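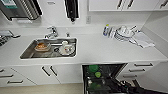 Dollwood Kitchen Robots: Buying and Budgeting FAQ

We get the same questions from small offices, group homes and guest houses that have sat through a sales demo. The answers come from our own purchase at Dollwood, and they're less cheerful than the brochures.

Can a robot clear a sink and load the dishwasher by itself?

Sometimes. A bowl with food stuck in it and a cup left standing on a saucer are ordinary things for a person and a real test for a machine. Ask for a demo with dishes from your own kitchen, used at lunch and left as they were. If the vendor brings a box of clean matching plates, you've learned very little.

Which model did you look at?

Two. Skirken sells a wheeled base with two arms. Sotard sells a single arm that travels on a rail behind the counter. We took the Skirken on a lease because the rail meant giving up the back of the counter, where the drying rack goes. I wouldn't call that a recommendation.

Should we buy or lease?

Lease, if they'll let you, and read the term. Ours is 36 months, with a way out after the first year that took a lot of emails to get in writing. Prices on these machines are moving and the early ones may not be worth much used. A salesperson who promises a resale value should be asked to put it in the contract.

What does it cost beyond the monthly payment?

More than the quote. We pay $800 a year for the service plan, and grippers are extra because the maker counts them as wear parts. Setup came to around $2,000, most of it for a technician to map the kitchen and teach the drawers. Move the furniture and you may be paying for some of that again.

Do we need to change the kitchen?

The vendor will say no. Measure anyway, with the dishwasher door down and the lower rack out. That's when floor space disappears, and it's exactly when the robot needs to stand there. Bar handles are easier to grab than recessed ones. Check whether your drawers can still open beside the dishwasher door.

How much staff time does it save?

Less than the calculator on the vendor's website says. Ours assumed nobody would have to watch. Plan on somebody within earshot for the first few months – and put those hours in your budget, under the robot, where your boss can see them.

What about the "Simon" software upgrade?

Simon is the add-on that's supposed to handle dishes the robot hasn't met before. It's billed separately. We tried it for 5 weeks and dropped it. Maybe it has improved. Ask for a free trial and keep your own tally of pickups and drops.

Is it safe around glasses and knives?

We don't let it touch knives. Glasses go in by hand. Find out who pays for breakage before you sign, because our first draft contract said we did.

When should we ask for quotes?

We had better luck in November than in spring. Get the quote itemized, and ask for the price of a replacement gripper on the same page.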